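Section 4: Setting up the Jugah gripper in the simulator

Do all of this before plugging in the real arm. The simulated one is cheaper to crash, and it has never chipped the paint on the workshop door.

1. Start the Mevport simulator and load the door practice file. On an older laptop this takes long enough to put the kettle on.

2. Choose the wrist view. You will be looking along the fingers from just behind them, much as you look along your own arm when reaching for a biscuit.

3. Set the finger speed to 50 and the grip limit to 400. The box accepts up to 500. It would also accept your phone number, so check before you press Enter.

CAUTION: The grip limit carries over to the real arm. Whatever you type here, you will meet again in Section 5.

4. Open the fingers fully and bring the gripper in over one of the door panels. Keep the tips off the surface.

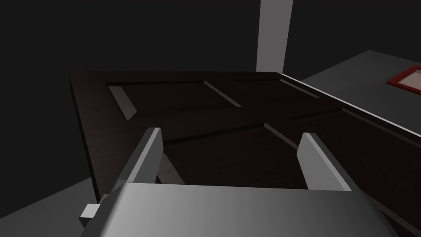

5. Save this position as "Ready". If you call it "test", it will join all the other files called "test" on the shared drive, and you will be back at step 1.

6. Close the fingers slowly, using the left arrow key. If they jerk, halve the speed and try again.

NOTE: Dark surfaces make it hard to judge height by eye. Trust the height reading, and turn up the lamp setting if you must squint.

7. Run the Ready position 2 times from a cold start. If it comes back to the same place on both runs, go on to Section 5 and clear the bench.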